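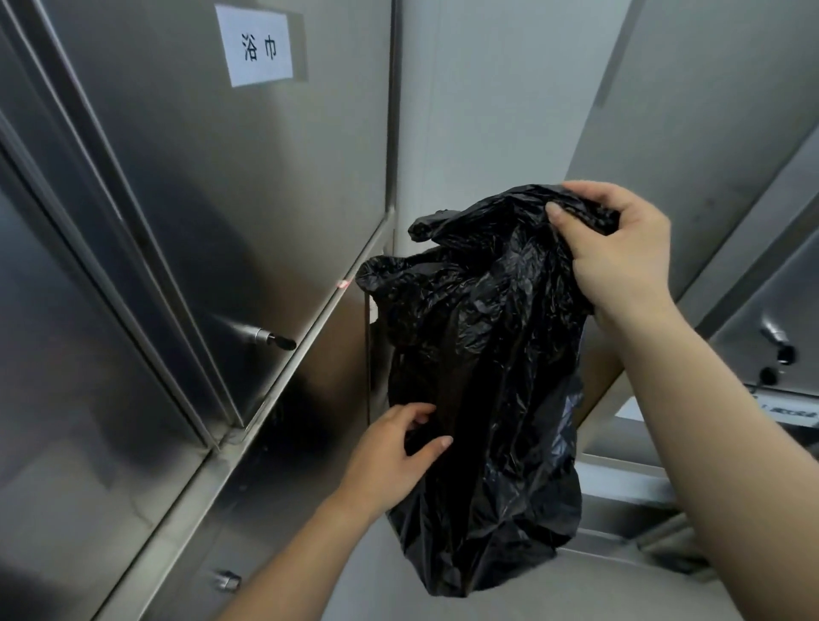
Liudmyla Ivanyshyn schreibt mir, sie glaube ja nicht, dass ein Roboter einen Müllsack jemals so anfasst wie sie, und was das Ganze bitte auf einer Seite mit Haushaltstipps zu suchen habe. Sehr viel, liebe Liudmyla! Ich lese nämlich seit Januar die Berichte aus dem Projekt Gatadeck, und da steckt mehr Brauchbares für den Wäschekeller drin als in manchem Ratgeber.

Die Leute bei Gatadeck wollen Greifarmen beibringen, mit weichen Sachen umzugehen, also mit Beuteln, Handtüchern, Bettzeug. Statt jede Bewegung zu programmieren, nehmen sie Menschen bei der Arbeit aus der Ich-Perspektive auf und lassen das System daraus lernen, rund 2.000 Durchgänge bisher. 700 davon haben sie nur für Säcke und Tüten verwendet (ich hätte nie gedacht, dass man damit so viel Zeit verbringen kann).

Das Ergebnis, das mir am besten gefällt: Mit reinen Einhandgriffen an den Schlaufen kam der Arm schlecht zurecht, der Sack pendelte und drehte sich weg. Erst als die Aufnahmen mit beiden Händen dazukamen, eine oben am Sack, die andere weiter unten an der Seite, wurde es deutlich ruhiger. Yurii Levchenko hat die Auswertung gemacht und warnt, das gelte erst mal nur für volle Säcke. Bei halb leeren war der Unterschied klein.

Was ich mir für zu Hause abgeschaut habe:

Volle Säcke zweihändig tragen, gerade an Schränken und engen Ecken vorbei. Die untere Hand greift ruhig in eine Falte, da rutscht nichts.

Schrankfächer außen beschriften, und zwar mit einem Wort. Auf dem Zettel im Bild steht 浴巾, Badetuch, fertig. Im Projekt haben sie es mit langen Listen auf der Tür probiert, und das System griff öfter ins falsche Fach. Mein Mann übrigens auch.

Zettel immer auf dieselbe Höhe kleben. Auf gebürstetem Edelstahl vorher mit etwas Spiritus drüberwischen und gut trocknen lassen, Kreppband geht später leichter ab als Paketband.

Beim Handtuchfalten die erste Kante komplett glattstreichen, bevor man die zweite anfasst. Der Arm brauchte damit 60 Sekunden pro Badetuch. Ich bin schneller, aber meine Stapel waren vorher schiefer!

Der zweite Teil kommt, sobald Gatadeck die Versuche mit Spannbettlaken veröffentlicht. Bis dahin falte ich die weiter nach Gefühl, also zu einer Kugel.

Kontakt | Impressum | © Haushaltsseite Hellstead | Nach oben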